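Turano Packing Station: User Guide
Section 4. Setting up the table and packing small items

This section explains how to prepare the packing table and how to put a small round item, such as a roll of tape, into a mailer box. Please read the complete section one time before you start. The work is not difficult, but the order of the steps is important.

4.1 Before you begin

You will need:

A table with a flat, clean top
One mailer box of plain corrugated cardboard, with the lid attached
One shallow cardboard tray for the item which is waiting to be packed
The item itself (in this guide, a roll of black tape)
A Chien packing slip, if your order has one

The Turano shelf set is supplied separately. If you have it, assemble it first with the leaflet in its own carton, and place it behind the table. Leave a gap of 30 cm between the shelves and the wall, so that you can reach the back when you clean.

Note: The tray is not a packing material. It stays on the table and is used again for the next order. Please do not send it to the customer.

4.2 Preparing the table

1. Wipe the table top with a soft cloth and let it dry. Cardboard takes up water quickly, and a damp box loses its strength at the corners.

2. Take one flat box from the pack and fold it into shape. Press the tuck flap into its slot and pull it out again. By doing this once, the fold becomes softer and the lid will close better later.

3. Open the lid fully and lay it down on the left side. It should rest flat on the table. If it stands up by itself, press gently along the fold with the side of your hand.

4. Put the tray on the right of the box. Lay the roll of tape flat in the tray. The box must be empty at this moment.
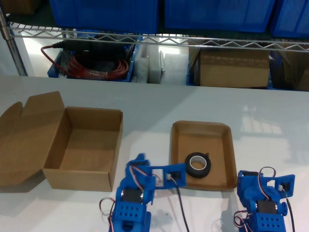

5. Check the size. The roll must be lower than the walls of the box when it is lying down. If it is higher, choose the next size from the table in Section 7.

Caution: Do not cut the box to make it fit. The cut edges are sharp, and the box will not protect the item.

4.3 Placing the item in the box

1. Take the roll from the tray by its outer side. Avoid putting your fingers on the flat faces of the tape, where the edges of the layers collect dust and skin oil.

2. Bring the roll over the open box and lower it slowly. Do not drop it. The floor of the box is a single layer and can get a dent, which is visible from the outside.

3. Let the roll come to rest. It is acceptable when it stands on its edge for a short time and leans in the corner, where the wall meets the floor.

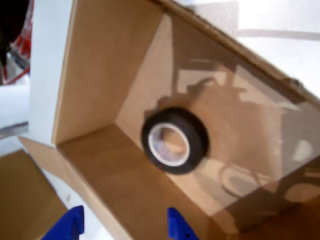 4. Before you close the lid, lay the roll down on its flat side. A roll which travels on its edge will move to every corner of the box, and the black layers can become marked.

5. Fill the free space with paper. Use two crumpled sheets for the small box. Do not press the paper so hard that the lid is lifted.

6. Put the Chien packing slip on top, with the printed side up, and close the lid. Push the tuck flap in until you feel that it stops.

Note: The Wetstead label goes on the outside of the lid only. A label on the side wall will cover the fold and may tear when the customer opens the box.

Caution: The small box is tested for a weight of 671 g including the paper. For anything heavier please use the double-wall box, order name Zallurov 75.

4.4 If you work on a wooden surface

Some users do not have a white table and pack on a wooden desk or bench. This is permitted, but a few extra points should be observed.

1. Brush the wood before you put down any tape. Dust in the grain sticks to the side of the roll and is difficult to remove afterwards.

2. Look for scuffs and raised fibres. Light scuffs do no harm. Raised fibres should be smoothed with fine sandpaper, and the sanding dust taken away.

3. When you put a roll directly on the wood, lay it flat with the cardboard core in full contact with the surface. Black tape is easy to overlook on a dark bench, so choose a light part of the wood if there is one.

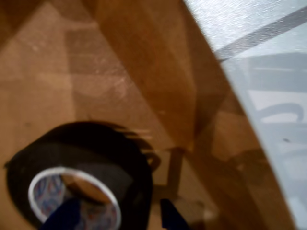 4. Do not leave the roll in direct sun. The adhesive becomes soft in the warmth and may come out at the sides, and then the roll will stick to the wood. If this has happened, lift the roll slowly from one side. Clean the place with a drop of cooking oil on a cloth, then with mild soap.

5. Keep the loose end of the tape folded under by one finger width. It is easier to find, and it does not catch on the surface.

4.5 After the work

Return the tray to its place and put unused boxes back flat, with the lids all in the same direction. Store them in a dry room. Boxes which have been folded can be opened and pressed flat again, but please use these first at the next packing.

Opened packs of labels should go back in their bag. For the care of the shelf set, see Section 5.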